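Block Sets Pitched as Classroom Fix, but Evidence Is Thin

Feb 8, 2022

JUTIMHAM. Deltulora wants schools here to buy its Edero sorting blocks, a set of plain pieces in two colors and two lengths that children group, stack and put away. The company says tidying them builds early math skills. It has yet to show anyone a study.

The price is $60 a set, and the district is weighing an order of 28. A metal storage bin costs extra. Toprak Elementary tried the blocks in three classrooms last fall, and its write-up runs to a page and a half, most of it about storage.

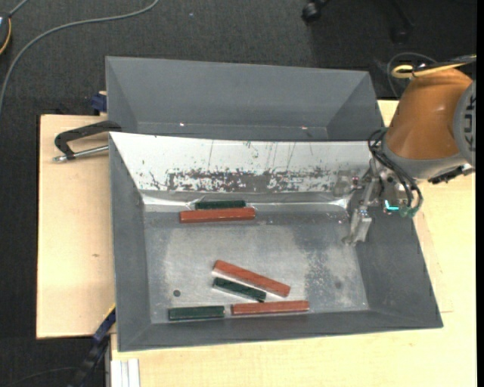 Does the set teach anything a bucket of older blocks wouldn't?

Deltulora points to the two lengths, which it says get children comparing sizes early. Plenty of older sets come in more than one length too, and many schools already have them in a closet.

The company also says 108 families have signed up for a home version. It would not say how many have paid. The school board is due to vote in March.

We use cookies to improve your experience on this site. By continuing to browse, you agree to our use of cookies. Accept | Manage settings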